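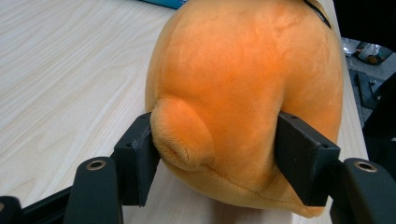

Squashy objects keep ruining my demos, should I bin them?

Posted by Faith Rugemalira, Sep 2, 2021

Hi all, I'm collecting pick-and-place examples with a hand-held gripper for a small project we call Jara. I've got 400 so far and most are fine (blocks, cups, boring stuff). The trouble is the soft toys. The big orange plush is the worst of them. When I close the fingers the pads sink in and the sides dent, and it's so big that it fills the middle of the view, so I can't tell from the video whether I've got a proper hold or I'm only hugging the fluff. I've been squeezing harder to be safe. Is that daft? And do I keep the ones where it slips out, or delete them? I was hoping to train on the lot by November.

Constanza Herrera

Not daft, but I'd stop doing it! Whatever you do with your hand is what the model will copy, so if you crush every soft thing it'll crush every soft thing. Close until the pads press in a little, wait a beat, then lift. If it slips, open up, go back in and carry on recording. I keep those, because a policy that has never seen a second try just sits there waving at the table when it misses. What I do chuck is anything where I dropped the toy and then faffed about for ages deciding what to do.

On the view: start further back. I begin each take well above the table so the whole toy is visible, and come down slowly. By the time you're gripping it's going to be a wall of orange whatever you do, but at least the approach is in there. Also turn the toy between takes. I did 26 in a row with a stuffed whale facing the same way and the thing would only ever grab it by the tail.

Ximena Henríquez

just get more data. we had 1,605 and it sorted itself out

Estela Orellana

Agree with Constanza on the retries, less sure about more data fixing it. Mine got better when I checked the finger width log next to the video. On a soft toy the width keeps creeping down after first contact, on a block it stops dead, so you can see where the hold starts even when the picture is no help. Are you saving width at all, Faith? And give the pads a wipe now and then, mine pick up fluff and go slippy.

Faith Rugemalira

I am saving it, just never looked, oops. Will redo the orange one tonight with four different starting positions and a lighter hand. Thanks both (and Ximena, I'll get there!)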